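Lodging (accommodation)

Lodging is an arrangement in which a person, called a lodger, rents a room in a home where the owner or main tenant also lives. The householder is usually called a resident landlord. Lodging differs from a house share, in which all the occupiers are tenants on the same footing, and from a bedsit, where the landlord lives elsewhere.

Terms

A lodger normally has the use of a furnished bedroom and shares the kitchen, bathroom and sometimes the living room. Where meals are included the arrangement is known as board and lodging, or "digs" in everyday speech. Half board usually means breakfast and an evening meal. Some lodgers rent on weekdays only and go home at weekends.

Rent is most often paid weekly or monthly and tends to cover heating, water and internet access. A deposit may be asked for. Written agreements are common but many lodgings, especially those found through friends, rest on a spoken understanding. Such an understanding can still be binding, though it is harder to prove what was agreed.

Legal position

In England and Wales most lodgers are excluded occupiers. The landlord must give reasonable notice, often taken to be the length of one rental period, but does not usually need a court order once that notice has ended. A lodger therefore has less security than a tenant with a home of their own. Householders who are themselves tenants may need permission from their own landlord before letting a room, and those with a mortgage are normally expected to tell the lender. 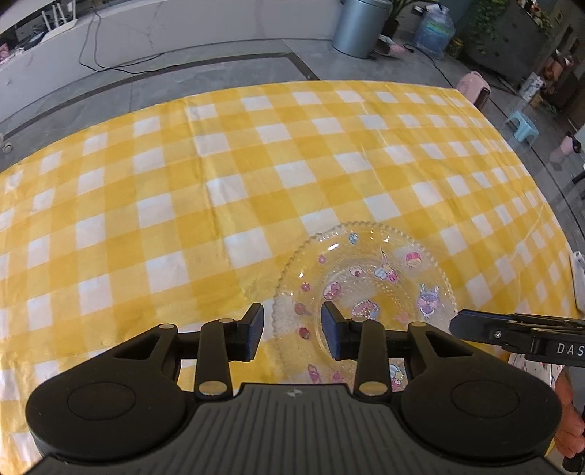
Lodging in Astmont

The town of Astmont is often used in local housing studies because its lodging trade was recorded in unusual detail. The Onari glassworks kept a register of approved households for its younger workers, and the first volume lists 411 rooms. By the time the register closed it held 1019 entries, including changes of address. Each household was visited every October -- a practice the works dropped when its own hostel opened. The hostel had 300 beds and stood on Jang Street, where the building has since been turned into flats.

Kanako Sakamoto's study of the register, Rooms at Astmont, found that most lodgers were under 25 and that many stayed with the same family until they married. She also noted that widows made up a large share of the householders, and that rent from a single room could make the difference between keeping a house and giving it up.

Later schemes

The Plunum scheme, run from the town library, matches older householders with young adults leaving the family home. It began with 100 households. Lodgers pay a reduced rent and agree to spend a set number of hours each week helping in the house -- shopping, gardening or simply being there overnight. Applications for the coming year close on 21st April.

See also

Boarding house
Homeshare
House in multiple occupation
Subletting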